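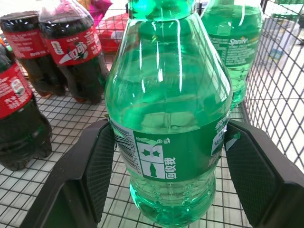

About Flendance

Flendance is a small company that makes and looks after robot arms for shops. Our arms pick up drinks and packaged goods, and we teach them to do this without squeezing too hard and without letting go too early. We have 9 people on staff. Most of us came to this country as adults, so if some sentences on this site sound a little stiff, please forgive us. The engineers are more flexible.

On this page we want to tell you who we are. For that, we must also tell you about a mistake.

What we do

Our main product is called Zodlow. It is a gripper with two fingers, and the software that decides how hard the fingers should close. A shop can use it to fill orders, to return goods to the shelf, or to unload a cart at the counter. We work mostly with bottles, because bottles are difficult. They are heavy, they are smooth, and a full soft drink bottle behaves differently from one that was opened and closed again.

A large bottle of green soda standing in a shopping cart, with cola bottles beside it, is a very normal job for us. The fingers take the bottle at the height of the label, one on each side, and the textured pads do the holding. The wire floor of a cart makes this job harder than a flat shelf. The base of a bottle can catch in the mesh, and then the arm is pulling on the cart as well as on the bottle.

The Macedo fault

In April we had a trial running at Macedo, our test shop. During an evening session the arm lifted a full bottle out of a cart, stopped halfway, and opened its fingers. The bottle fell outside the cart and burst on the tiles. Nobody was hurt. One of our colleagues was standing 2 metres away, which was the distance our own rules asked for, and the liquid still reached her shoes.

Our first idea was that the pads had worn smooth. We changed them and started again, and the next day it happened a second time. We then stopped the trial and went through the records of all 3928 lifts made since the pads were first fitted.

We found the cause in the software. When the base of a bottle catches in the wire, the force on the fingers rises quickly and then drops quickly as the bottle comes free. Zodlow read this quick drop as "the bottle is now standing on something", and it did what it should do when a bottle is standing on something. It let go. In 274 of the lifts the same signal was there, but in almost all of them it was too short to open the fingers. We had the warning in our own records and we did not look at it. We were only checking if the bottle arrived.

We are not proud of this. We wrote to each of our customers in the same week and asked them to stop using the arm for carts until we had a repair ready.

What we changed

The arm may no longer open its fingers because of force alone. It must also be at a height where a surface is expected. If the two do not agree, the arm stays closed, stops moving and calls a person.

Before it lifts from a wire floor, the arm now makes a small slow movement upward and waits. If the bottle is caught, the arm lowers it, turns it a little and tries again. After the second try it gives up and asks for help. This makes each lift slower, and some customers have complained about it. We kept it.

The safe distance around a working arm is larger now, and it is marked on the floor with tape. Before, it was written only in the manual.

We also read the records of good lifts every week, together, with coffee. It is boring work. Two smaller faults were found this way, one in a cable and one in the emergency stop button of an older unit, which had to be pressed harder than it should.

The corrected software is named Haltomell. It was sent to all customers in July 2023, free of charge, and it is part of every arm we deliver today. Units with the older software are not allowed to work with carts. If you bought a used Zodlow and you are not sure which version you have, look at the start screen. If the name Haltomell is not there, please switch off the arm and write to us before you use it.

How we work with customers

We visit each shop before we sell anything. We look at the floor, the carts, the light and the places where people walk. Sometimes our advice is that an arm does not fit there, for example when the aisle is too narrow to keep the marked distance. After installation one of us stays for the first days of work.

Every customer receives our fault list, the full one, including the faults that were our own. New staff at Flendance read it too, in their first week, beginning with the Macedo report.

Report a problem

If one of our arms drops something, grips too hard, or moves when you did not expect it, press the red stop button first. Then keep people away from the arm and leave the power connected, so that the last records are saved. Send us the unit number, the time, and what the arm was holding. Small problems are welcome as well. You do not need to know the cause, and you do not need to write perfect English.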